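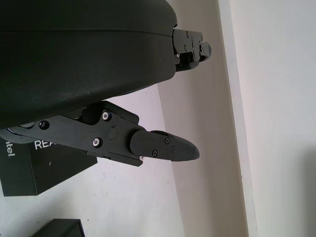

Section 2: Getting the gripper ready for your first run

Welcome to the fun part! By now your club has the arm bolted down and the Gavex controller powered up, so this section takes you from a closed gripper to your first saved grip. Plan on some 10 minutes, a bit more if everyone wants a turn (they will!).

Before you start
Have the hex keys from the Demlow kit handy, and keep the stop button where the person at the keyboard can reach it.

CAUTION: Keep fingers, sleeves and lanyards away from the linkage whenever the arm has power. It closes faster than you expect.

1. Switch the arm to Hold and wait for the steady green light on the controller.
2. Check the screws on both fingers with a hex key. Snug is plenty. If one keeps turning, stop and see Section 7.
3. Wipe the fingertip pads with a dry cloth.
4. On the laptop, open Tools > Gripper and type the pairing code 1773. The name of your arm should show up in the list.
5. Press Open, then Close, with nothing between the fingertips. Both fingers should move together and meet evenly.
6. Now try a real object! Small cardboard boxes are great to learn on. Bring the arm in slowly and stop with a fingertip on each side.
7. Press Close Soft and lift a little way off the table.
8. Happy with it? Press Save Grip and give it a name your teammates will recognize.

Note: If the list in step 4 stays empty, restart the controller and enter the code again.

Note for Cernville teams: arms that were updated in May already have a Tichý preset loaded. You can skip step 8 and go straight to the stacking challenge in Section 3.

If you see error 3869
The gripper lost its zero position. Open it all the way, press Reset Zero, and repeat step 5.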